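4. Aufstellen und erster Start

Gilt für Rillby 770 und 800. Beim Virton-Unterbau vorher Kapitel 2 lesen, andere Füße.

1. Standort wählen. Fester Boden, eben. Kein Teppich.
2. Transportschrauben hinten raus, alle. Aufheben! Werden beim Umzug wieder gebraucht.
3. Füße eindrehen, Wasserwaage drauf, Kontermuttern fest.
4. Zulaufschlauch anschließen. Handfest, keine Zange – die Dichtung quetscht sonst.
5. Ablaufschlauch einhängen, nicht knicken.

ACHTUNG: Netzstecker erst einstecken wenn Wasser angeschlossen und Hahn offen ist.

Fehlen Kleinteile (Schellen, Dichtungen, Kappen), bitte mit Beutelnummer 1026 nachbestellen. Ersatz kommt aus dem Lager Prukov, Ansprechpartnerin Birsen Karaca. Seriennummer mit angeben, sonst dauerts.

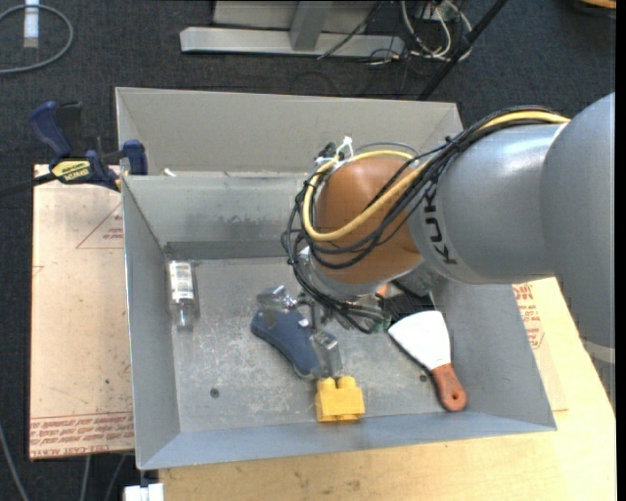
4.1 Probelauf

1. Trommel leer lassen, kein Waschmittel.
2. Programm Kurz 2 wählen, Start drücken.
3. Beim Schleudern danebenbleiben. Wandert das Gerät: Stop, Füße nachstellen, nochmal.
4. Anschlüsse mit trockenem Tuch abwischen. Tuch feucht – Hahn zu, Dichtung prüfen.

Hinweis: Leichter Gummigeruch beim ersten Lauf ist nomal. Bei Rauch sofrt Stecker ziehen.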